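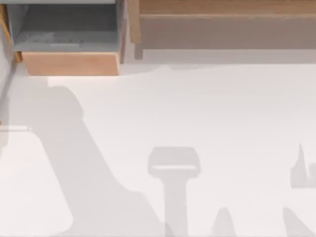 Grey cabinet with a drawer open, and the long wooden counter.

Grunholm Neighbourhood Kitchen: mid-year report to the Koubek Fund
Prepared by Marama Cosgrove, program lead

What a half-year it's been! When we wrote to you last we had a lease, a rough timetable and a lot of hope. We now have cooking classes on the go in the mornings and evenings, a seniors' lunch that people turn up early for, and a waiting list for the preserving course (Selvaraj is still amazed by that one).

Classes and lunches
We served 1,799 lunches between February and July, against a target of 1,060 in the grant agreement. Much of the extra came from the Jornari Street units, where a couple of the residents took it on themselves to knock on doors. The beginner classes filled more slowly. We'd set the start at 5:30, too early for anyone coming off shift, and once we moved it to 6:45 the numbers picked up within a fortnight.

Selvaraj Selvanayagam's dosa evenings have been the surprise favourite. He ran two as a trial and we've now put them on the regular program through to December. 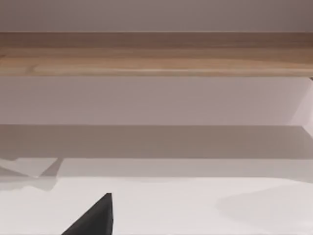

Wood plank above a pale panel.

Training
We have 34 people through their food safety certificate, and nine of them have gone on to lead a session of their own. Two have picked up paid work at the Pledska bakery, and they still drop in to help with the bread group, which is lovely. The course fee went up in April, so this line is slightly over budget. We've covered the gap from the printing allowance, as agreed by phone.

Spending to date
Produce and dry goods are tracking under budget thanks to the Saturday growers, who let us have their seconds at a very good price. We have $856 left in the equipment line and would like your okay to put it toward a second rice cooker and a set of decent knives. Invoices are attached separately.
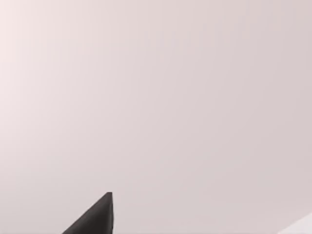
Next six months
The preserving course starts in September with tomatoes and citrus, depending on what the growers have. We're also keen to try a lunchbox class for parents during the school holidays, and Selvaraj is drafting a recipe booklet with contributions from the lunch regulars. A first draft will come to you with the October figures.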